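Skeltside Robotics Teaching Laboratory
Unit 4 handout: Comparing end effectors on a two-arm rig
Revised 6/25/21
Notes by Vilhjálmur Hafþórsson

4.1 What is being compared

In Unit 3 you drove the two-finger Drerkik gripper on a single arm. In this unit the same objects are handled with multi-finger hands fitted to both arms, and the results are set against your Unit 3 log. The measures are unchanged: whether the object is still held at the end of the trial, how far it turns in the grasp, and the time from first contact to a steady hold.

A parallel gripper has one degree of freedom and two flat pads. If the pads meet two opposite faces squarely, the grasp is easy to analyse: two contacts, one closing force, friction at each pad. A multi-finger hand gives more contacts but also more ways to get them wrong. The closing order matters, and the final position of the object depends on which finger touches first.

4.2 Test objects

The set is a foam block, a capped bottle, a steel washer and a Rubik's cube. The cube is the most useful of the four for grasp work. Its edge length is known, its faces are flat, and a scrambled one gives the head camera coloured patches from which to estimate orientation. It also has a fault you must allow for: the layers can turn under an uneven load. A layer that has slipped is recorded as L and is kept separate from rotation of the whole cube, recorded as R.

4.3 Grasp types for the cube

Three grasps are used. In the pinch, the thumb and one fingertip press on opposite faces. In the side grasp, the thumb is opposed by several fingers on a vertical face. In the over-the-top grasp, the fingers close on the upper part of the cube and the thumb supports it from underneath.

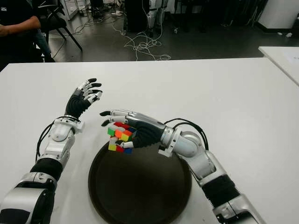

Fig. 4.1. Over-the-top grasp, right hand; left hand open.

With the thumb below, part of the weight is carried directly by the thumb contact and less depends on friction. The cost is clearance. The thumb has to get under the object, so this grasp cannot be formed while the cube is lying flat. Either lift with a side grasp and regrasp, or hand the cube over from the other arm.

Note the attitude of the cube in the figure. A tilted cube is acceptable in this test. Log the tilt as the starting value and measure any later change from it.

4.4 Procedure

Load the Hallgrímsson controller profile for two-arm work and check that both wrists report zero offset. Open both hands fully. Form the grasp at low force, then raise the force setting in steps to 80 per cent of the limit. Hold, then read the orientation again. Each grasp type is run 72 times per hand.

Do not tune the finger gains between trials. If a gain has to be changed, discard the block and start again.

4.5 Logging

Use the Grasham log sheet. Trials from the December session are numbered up to 2910; start yours at the next free number. Error code 982 means that a finger motor reached its current limit before the contact threshold was met. Such trials count as failures and stay in the table.

4.6 For the write-up

State the friction assumption used for each contact. Report L and R separately for every grasp type, and plot rotation against force setting for the Drerkik gripper and the hand on the same axes. Two pages, excluding tables.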